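Meireles Flat Cord Wrap Set, long-term review

I bought the Meireles set in January to deal with the cables under a standing desk and along one wall of a spare room I use as an office. It has been in daily use since then. I paid for it myself, on an Amex card, and have no connection to the maker.

What is in the box

The set consists of hook-and-loop wraps in two widths, a roll of adhesive cable clips, and a length of split braided sleeve. The wraps are a woven nylon with a slot at one end. The narrow ones suit phone chargers and network cable. The wide ones are meant for power cords and will close around a bundle as thick as a broom handle, though at that size there is very little overlap left.

The printed guide is one folded sheet. It gives a load figure for the clips, but does not say what surface it was measured on. Painted drywall and bare metal gave me very different results.

Wraps

The hook side is low profile and does not catch on clothing. I opened and closed one wrap 800 times over several evenings to see whether the grip would fade. It did, slightly. The wrap still held a coiled extension cord on a hook, but it could be peeled off with less effort than a new one. The edges did not fray. An older Sadus wrap given the same treatment had loose threads along both sides well before the end.

The slot is the weak point. It is cut, not stitched, and on two of the narrow wraps it has started to stretch. A stretched slot lets the wrap slide along the cord, which defeats the purpose if you want it to stay with the cord when opened. 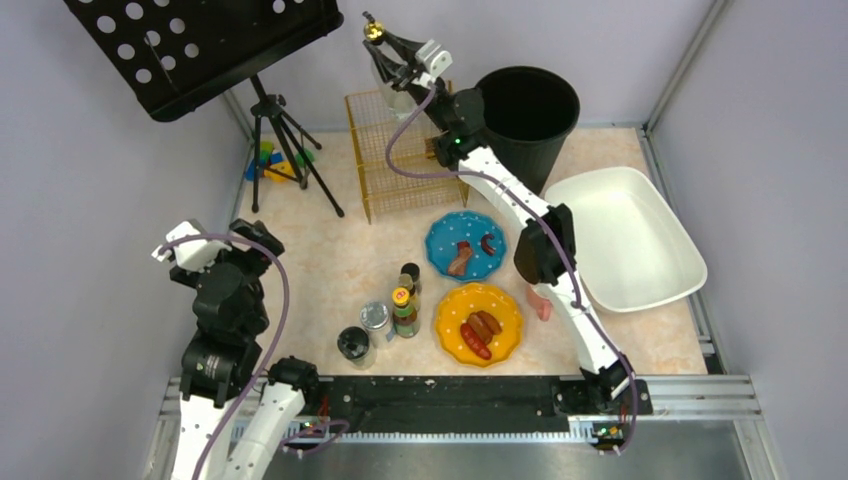 Moving cables are a separate problem from cables that sit still, and most wrap sets are designed for the second kind. My desk travels 17 inches between its lowest and highest positions, so every cord leaving it has to have enough slack for the full range and still stay out of the way of my knees. The purple cables on the two robot arms raise the same question: each runs from the gripper down toward the base, and the one on the left loops out on its way. A loop like that is slack, and slack needs a fixed point on either side of it. With the Meireles wraps I put one at the desk frame and one at the wall, and left the section between them free. Pulling the wraps tight at the moving end was a mistake. The monitor cord took a sharp bend there and I had to back the wrap off by an inch.

Clips

The adhesive clips are the least convincing part of the set. On the steel desk frame, wiped with alcohol first, all of them have stayed put. On painted wall, four let go within the first month, and one took a patch of paint with it. The Ciniren clips I used before have a larger pad and held better on the same wall, but they are bulky and come only in white.

Sleeve

The split sleeve is good. It overlaps itself by a quarter of its width and stays closed around a bend. It cuts cleanly with ordinary scissors, but the cut end unravels unless it is sealed - a lighter held near it for a second is enough. Taking a single cord out later means opening the whole run.

Verdict

Worth buying for the wraps and the sleeve. Use the clips on metal and get something else for walls. I would like to see a stitched slot in the next version.

Reviewed by Isla Baxter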